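Whitcombe publishes first results from household chore trials

Machines manage the washing machine lid more often than the washing, laundry study finds

For immediate release, June

Whitcombe, the home automation research firm, has published the first results of its study into whether machines can take on everyday household chores. The answer for laundry, on the evidence so far, is partly.

The study covers 2482 attempts at 177 separate tasks. They range from opening a cupboard door to moving a load of towels from a basket to a drum. All the attempts were made with a two-fingered gripper fitted to a robot arm, trained on recordings of people doing the same jobs with a hand-held gripper of similar shape.

Single actions went well. Lifting a lid, pressing a large button and picking up one towel from a flat surface were completed without help in most attempts. Results fell sharply when several actions had to follow one another. A full laundry task, from picking up the clothes to starting the cycle, has 6 stages in the Whitcombe test, and the machine rarely got past the fourth.

Cloth remains the main difficulty. A shirt dropped on a worktop never lies the same way twice, and the gripper often took hold of two garments when it meant to take one. Small items such as socks were left behind in the drum. Thick items were sometimes dropped on the way across.

Top-loading washing machines were easier to load than front-loading ones but harder to empty, as the arm has to reach down into the drum and feel for what is left at the bottom. Control panels with rows of small buttons also caused trouble. The gripper pressed the wrong button often enough that Whitcombe does not recommend leaving such a system to run alone.

The trials were run with two partners. Celtivine supplied the rooms and appliances, and Betov wrote the software that turns the recordings into movements. The same software is being tried on shop-floor work, where the jobs include restocking shelves and folding returned clothing. Early shop-floor results are better than those from the home, mainly for goods in boxes. Folding is slow: a jumper takes the machine several minutes.

Recording is carried out by hand. An operator holds the gripper, works through the chore at normal speed and then repeats it with the items in different places. Lids, doors and drums are all included, and each session lasts 2 hours. 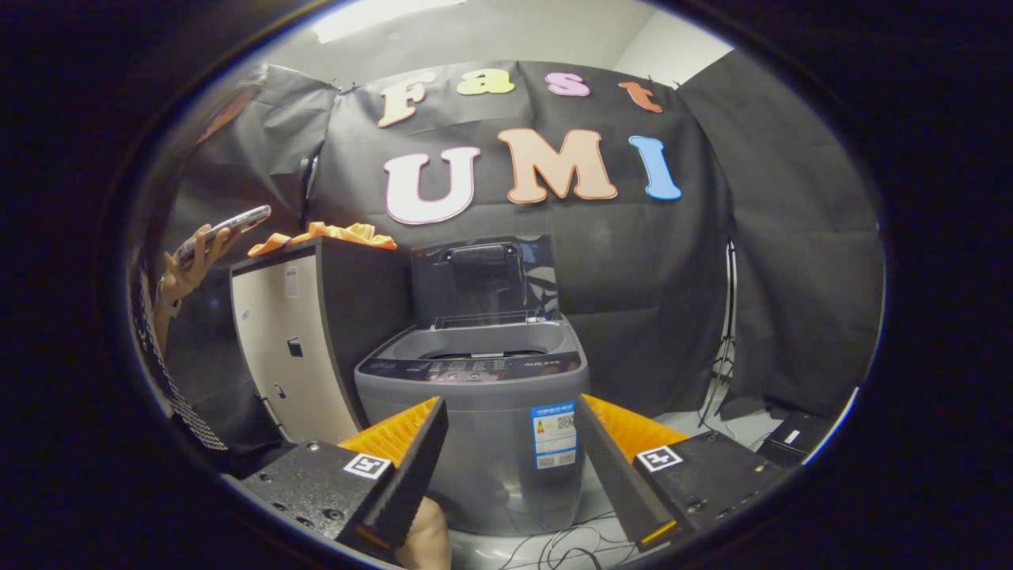

Betov takes a more cautious view of the timetable, saying that a machine which stops and asks for help four times in one wash has not yet saved anyone any work, and that the number of interruptions should be reported alongside the success rate.

Whitcombe has accepted the point and will include interruptions in its next set of results.

The next stage, called Sindolum, will look at emptying and sorting. It will use mixed loads, including bedding, and will test whether the machine can tell when a drum is empty. Folding at home is not part of this stage.

Whitcombe has no plans to sell a household product based on the current system. A full table of results by task is available on request from the Whitcombe press office, which is open every day except Wednesday.

Ends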